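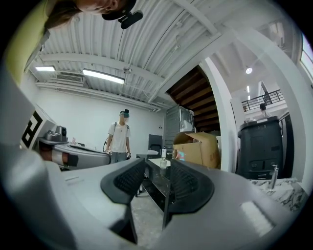

Does anyone's pay change when they get moved off the line to do gripper work?
Depends on the site. At ours the base rate stayed the same and the piece bonus went away.

guillot_nights
Stornumbridge site, packing side. They pulled 41 of us for the gripper sessions in April. You do the job by hand with the grippers, the arm is supposed to learn it off that. Easier on my back, sure. But I was making bonus before and now its flat hourly. Anybody at Brutgate get a different deal??

pallet_jo
Brutgate here. Same deal. We asked for the bonus back and got a "we'll look at it". Still looking.
Wrists are my complaint. Holding those things out in front of you all shift, try it.
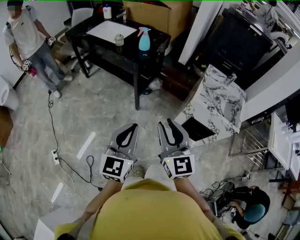
Two of us with grippers, cables everywhere as usual

zmazurek
Gonna disagree a little. I did 700 runs over the spring and my hands are fine, way better than taping boxes. Ask for the short sessions, break in between. Also it's the first job there where anyone asked me how I do it.
- Zuzanna Mazurek, Borkimmont

pallet_jo
Good for you but thats Borkimmont, you guys have a rep who picks up the phone. And they ask how you do it so they can stop paying you to do it. Not being rude. Just how I see it

zmazurek
Maybe. They told us no cuts on packing this year, in writing. I kept a copy. Get yours in writing too.

guillot_nights
Nothing in writing here. Will ask. Other thing is the floor, one long cord and a power strip right where you walk. I've reported it twice

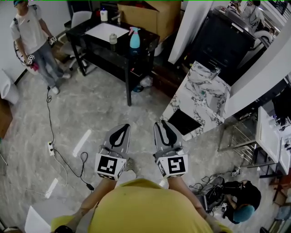

Power strip and the long black cable, left side

dockside357
Tape the cord down or move the strip to the wall, takes five minutes. Dont wait on them.

guillot_nights
Not allowed to touch the setup, that's the tech's job. Hence reporting it lol

pallet_jo
Put it in the safety book w/ the time, not just verbal. And teh bonus question, send it as a group. I'll post if Brutgate ever answers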